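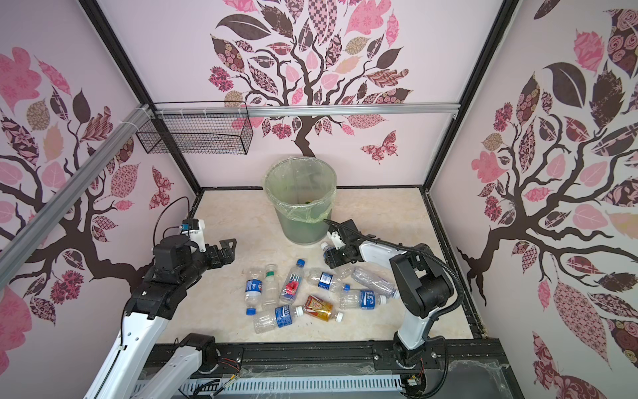

Could the two arms not reach for the same bottle at once, one visitor wanted to know, and if they did, which one gives way?

Wednesday, January 25, 2023
Open day, Stallerdale workshop, cell 2

It was a good question and I did not answer it well. I said that each arm has its own side and a shared strip in the middle, and that in the shared strip the left arm waits. Afterwards I checked the notes from December and it is the right arm which waits. Please correct the printed sheet before the next visit. The sheet also still says Skevumero in two places with different spelling.

Programme was the same as in the rehearsal: bottles on the floor of the cell, bin behind them, both arms clearing. Skevumero is running on the Imon controller, with the speed limited to 50 per cent for visitors. Two people from Ostapchuk came in the morning group and stayed for the second group also.

Picking

Mixed bottles are a better demonstration than the identical ones we used before. Visitors understood quickly why a crumpled bottle is a different problem from a full round one. They asked many questions about the labels, because they thought that the system reads them. It does not. It looks for the outline of the bottle only, and the label can even disturb this when it has a strong colour.

We do not tell the arm which end to hold. With the base up is fine for us, the bin does not care.
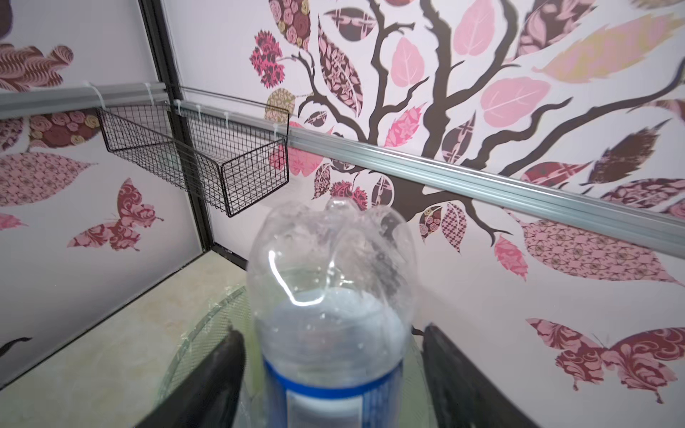 Releasing

This part I would like to improve. The arm opens the fingers when the wrist is over the bin, but the height is a fixed value, and when the bin becomes fuller the value should change. I propose to add 18 mm for each layer and test it again – slowly, with the lid of the cell closed.

The liner must be folded well over the rim before we start. I wrote this already in December and I write it again. 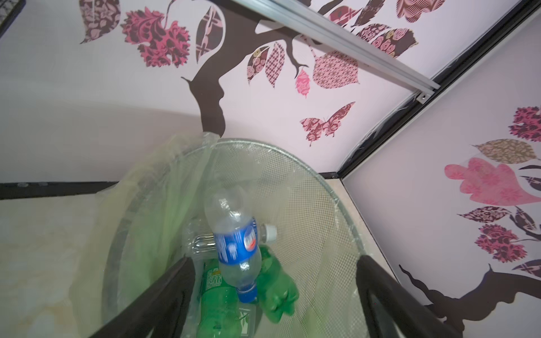
Over the bin, from the wrist camera. Green soda bottles at the bottom of the view.

To do
Correct the sheet (waiting rule, spelling).
Grip force back from 900 to the normal setting, it was changed for the visitors only.
Send the Ostapchuk people our list of bottle types.
Ask if we can keep the mixed bottles for next week.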